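Andau Laboratory for Manipulation Studies
Gallery: Collecting Examples for the Desk Clearing Task
Posted in August by the Andau Communications Office

The laboratory uses cookies to remember your display settings and to count visits to gallery pages. By continuing to read, you accept their use.

The Desk Clearing Task is the second collection carried out under the Funik program, which studies how a learning system can acquire everyday handling skills from recorded examples. The first collection dealt with folding cloth and is presented on a separate page. The present gallery concerns small rigid items of the kind found on a desk or a kitchen counter, and the containers into which such items are normally put away.

An example, as the term is used in this program, is one complete recording of one attempt. It consists of the video from all cameras, the joint positions of both arms, the opening of each gripper, and a sentence in plain English stating what the operator was asked to do. The system receives nothing else. It is given no drawing of the table and no list of the items on it, and whatever it learns about a pen or a basket must come from the recordings themselves.

The arms are guided by two operators working in turns. Each operator holds a pair of smaller arms, known in the laboratory as the leaders, and the arms at the table follow their movement. An operator sees the table directly during the first hour of training and through the camera views after that. Operators who had worked on the cloth collection found the change to rigid items harder than expected, as a marker that is gripped slightly off center will turn in the fingers while it is being lifted, and the correction has to be made in the air.

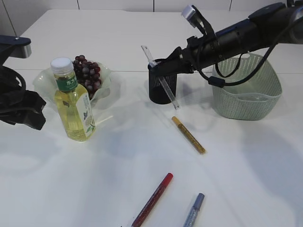

Instructions are drawn from a written sheet and read aloud before recording begins. The sheet for this task was revised twice. The first version asked the operator to "tidy the table," and the examples that resulted were so different from one another that reviewers could not agree on which of them were complete. The revised sheet names the item and the place where it is to go. Operators are free to choose which arm to use, the path of the arm, and the point at which the item is held. They are asked not to hurry, and to finish each motion they begin.

Some items on the table are never mentioned in the instructions. The program calls these bystander items. They are kept in view so that the system encounters them often and has the chance to learn that they may be left alone. A bystander item that is bumped or moved by accident does not disqualify an example, though the reviewer marks the moment in the notes. Fruit, bottles and glassware serve well for this purpose. They differ greatly in shape and in the way they take the light, and clear materials in particular are known to be difficult for the depth estimates on which part of the Tu training pipeline depends.

The pen holder received more discussion than any other item. A mesh cup is light and will slide if a marker is pressed against its rim. It was proposed at an early stage that the cup be fixed to the table with putty. The proposal was declined, on the grounds that a cup which cannot move would teach the system to push harder than it should.

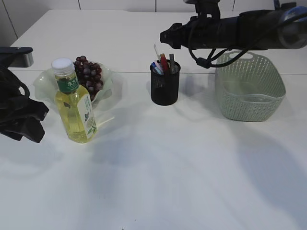
Pens and markers in the mesh holder, with the grapes and bottle to the left and the green basket to the right.

Review takes place on the day after recording. Each example is watched at normal speed by one reviewer and, where there is any doubt, again at half speed by a second. Reviewers work from the recording alone and do not consult the operator. An example is set aside if a camera has stopped, if the spoken instruction and the action do not match, or if a hand enters the working area while the arms are moving. A dropped item is not in itself a cause for rejection. Examples in which an item is dropped, found again and put where it belongs are kept under their own label, and the program regards them as among the most useful material it holds.

By the close of the collection period, 59 examples had been accepted for the Desk Clearing Task. The number is small by the standards of the field. It reflects a decision to devote the available hours to varied starting arrangements, and to leave the repetition of a single arrangement to a later phase. Between recordings the items are placed again by hand according to a card drawn from a shuffled stack. The card gives the general region of the table for each item and the direction in which it should lie. It does not give exact positions, and two people following the same card will produce tables that are alike only in outline.

Flat items were added to the cards in the final phase. A ruler lying on a smooth surface offers very little for a gripper to hold, and operators were divided between sliding it to the edge of the table and tipping it up by one end. Both methods are represented in the accepted examples. Scissors presented a different question. The instruction sheet says only that they are to be placed in the holder, and whether the handles should point up or down was left to the operator. The reviewers have since recommended that a future sheet be more definite on this point.

Crossed items, where one rests on top of another, were treated as a separate category from the start. The instruction in such cases may name the upper item or the lower one. If it names the lower one, the operator may either move the upper item first or draw the lower one out from beneath it, and the notes record which was done. 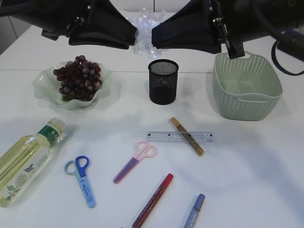 Two pairs of scissors, a clear ruler and three markers laid out on the table, with both grippers at the far side. The mesh cup and the basket are empty.

The accepted examples will be passed to the Stekex evaluation group, which holds the trained system to the same instruction sheet on tables it has not seen. Results will be published on the program page once the evaluation is complete. The laboratory does not release raw recordings to the public, but institutions wishing to use the collection for research may apply in writing to the program office. Applications should state the intended use and the storage arrangements, and should allow three weeks for a reply.

Images on this page may be reproduced for teaching purposes with credit to the Andau Laboratory for Manipulation Studies.

Comments (4)

gridline_k
Thank you for putting this up. Can you say whether the dropped-item examples are mixed in with the others during training or held back? We have tried it both ways in our group and the difference was larger than I would have guessed.

Andau Communications Office
They are mixed in, with the label kept. The program office will describe the proportions in its written report.

mossbank
My daughter's class looked at this page together. They wanted to know if the robot gets to eat the grapes.

oldfeeler
I agree with leaving the cup loose. We glued ours down years ago and regretted it the first time the system met a paper cup — it went straight across the bench.

Receive notices of new galleries by email. Enter your address to subscribe to the Andau newsletter. You may unsubscribe at any time.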